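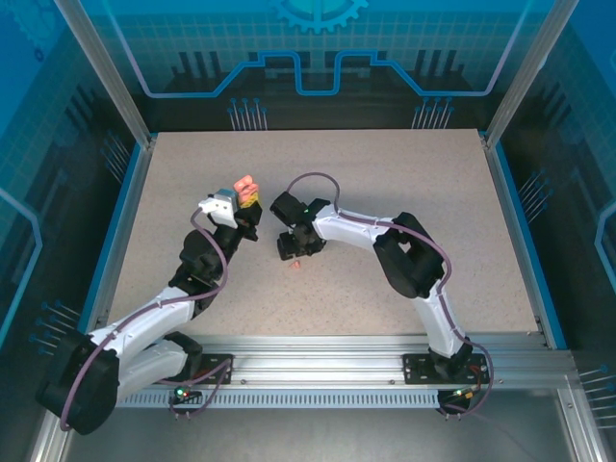 The two-arm cell at Vutstead, seen from overhead.

Annapurna Marar has run data collection at Vutstead since October. Her group records demonstrations for Tosach, a policy trained to handle small objects on a tabletop. The current set holds 126 accepted episodes.

"An episode is one attempt, start to finish," she says. "The operator drives the arms, and we log joint positions and all the video streams on one clock. If a stream drops out, the episode is thrown away."

Another 19 were rejected on review, most of them for timing errors. Failed grasps are handled differently. Marar keeps them if the operator recovers, and labels the point where the retry begins.

"A model that has only seen clean grasps has no idea what to do after a miss," she says. "We want the miss in there, and the correction."

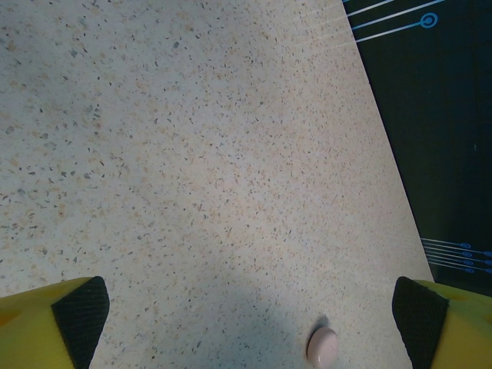 Small parts cause the most trouble. Close to the surface a few millimeters of error decide the grasp, and the overhead view does not resolve that well. The wrist view does, but it loses the rest of the table. Training uses both.

Operators work in blocks of 4 episodes and then change the starting layout. Marar tried longer blocks and dropped them. "People settle into one path. You can see it in the plots, the curves lie on top of each other."

The next round will add three object types. She has not set a target size for it.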